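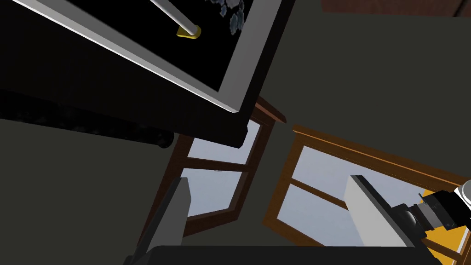 Moved my coins to a new wallet - do I owe tax on that?

Filipa Sampaio
Thu 18 September

Hello everyone, and thank you in advance for your patience with me. I bought a little crypto a few years back through Dromutano, 784 dollars in all, and mostly forgot it was there. Last month I finally moved everything over to a Drumov wallet on my laptop, and the fee was taken out in coin. I didn't sell anything. My brother-in-law in Urstead is certain I have to report the move as a sale, and now I'm losing sleep over it (silly, I know, with such a small amount). Does he have a point? I'm in the US and do my own taxes every year. 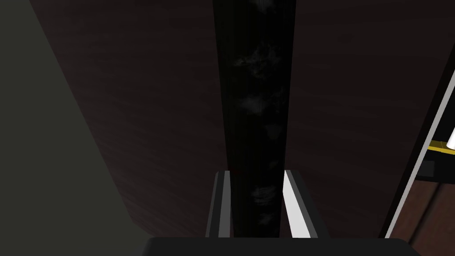
Dark bar between two gripper fingers

Ok-hee Do

Hi Filipa, please do sleep! Moving coins from one account you own to another one you own isn't a sale, so the transfer itself isn't taxed. Your cost carries over with the coins, and so does the date you bought them.

The fee is where your brother-in-law may be half right. If you paid it in coin, you spent a tiny bit of crypto, and that piece is generally treated as if you'd sold it. Mine was worth 9 dollars when I did the same thing, and the gain on it was pennies, but I wrote it down anyway.

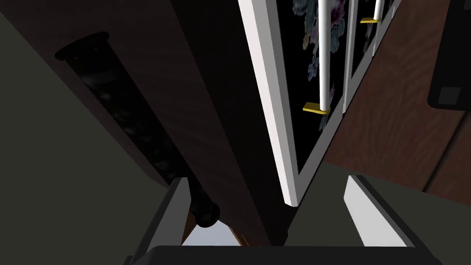 Black rod with end caps alongside a brown wood panel

What I'd really urge you to do is download your full purchase history from Dromutano while you can still log in. I waited until November one year to get mine from an exchange that was winding down, and oh, what a headache that was - 236 lines to piece together from old emails! You want the date, the amount of coin, what you paid and the fee for each purchase. Save a copy somewhere besides the laptop, and keep the record of the transfer with it so the two match up.

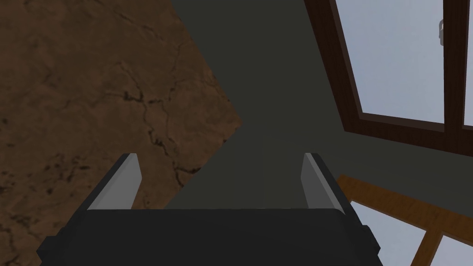

Also look at the digital asset question near the top of your tax return and read the instructions that go with it. A plain transfer between your own wallets doesn't make it a yes, but the fee might, so don't skip over that part.

Faulkner

What she said. I moved 400 bucks' worth last year and only reported the fee. Don't throw out your old login.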